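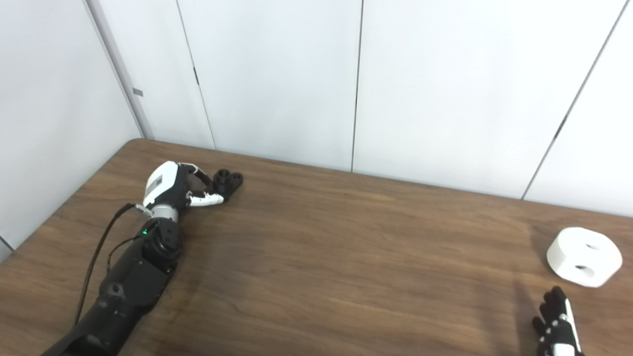 Nighat Jadoon has run the leakage desk at the Drorkusthorpe water utility since the district meters went in. Her work begins with the night line, the flow into a zone during the hours when almost no one is drawing water. What remains on the meter at that point is mostly leakage, plus a few ice machines and badly adjusted toilet valves.

"The daytime curve is interesting to planners," she says. "I look at it once a week. The night line I look at every morning before I take my coat off."

The utility has 428 acoustic loggers clamped to valve stems and hydrants. The units, supplied by Raltico, wake at night, listen for a set period and send back a noise level and a spread. A low spread with a high level means a constant sound, and a constant sound usually means water escaping under pressure. A pump or a transformer can produce the same signature, so each alarm is checked against the pump schedule before a crew goes out.

Jadoon is cautious about what the loggers can do on plastic. Sound travels well along cast iron and poorly along PVC, where the pipe wall absorbs most of the higher frequencies. On iron she accepts a spacing of 300 feet between sensors, and more if the main is small and clean. On plastic she would like them much closer and does not have the budget.

"People ask for one number for the spacing. There isn't one. It depends on the material, the pressure, and how many repair clamps somebody has put on that line over the years. Every clamp is a place where you lose signal."

The correlation step comes next. Two sensors are placed on either side of the suspected leak, and the difference in arrival time gives its position, provided that the pipe length and the speed of sound in the pipe are both known. Pipe length is the usual source of error. The old Sethi drawings, which the utility still relies on for the east side, show several mains as straight that in fact bend around foundations. Jadoon's crews now measure with a wheel above ground and then add the vertical drops by hand.

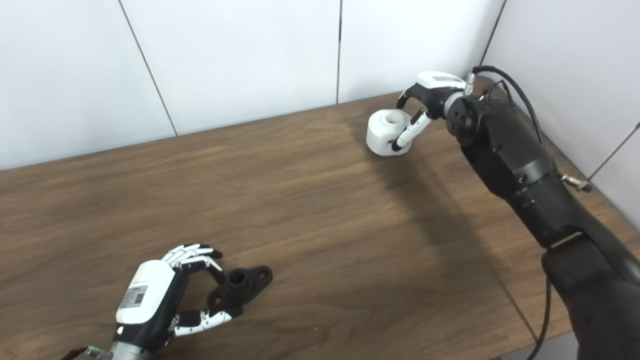
According to a letter from a Wiltside customer, lowering the pressure at night would save more water than any number of sensors, and would cost less. Jadoon agrees with the first half.

"Pressure is the cheapest tool we have, and we already use it," she says. Wiltside was dropped by 10 psi overnight last January, and the night line fell by 12 percent. She would not go further there. The zone has a hill at its north end – the top row of houses is already close to the service minimum – and fire flow has to be available at any hour. "You can lower the pressure and the hole is still there. It leaks more slowly and makes less noise, so now it's harder to find."

That trade-off has changed the survey routine. On listening nights the reducing valve is held at its daytime setting until the loggers have finished, then stepped down. The change needed a new controller profile and a short argument with the operations group over alarm limits.

Asked what she would buy next, she names pressure transducers for the dead ends, then better records of service line material. Excavations that find no leak are logged as dry holes, along with the correlation file, the ground conditions and the crew's notes. She goes through them at the end of each quarter, and most of the errors she finds are still in the pipe lengths.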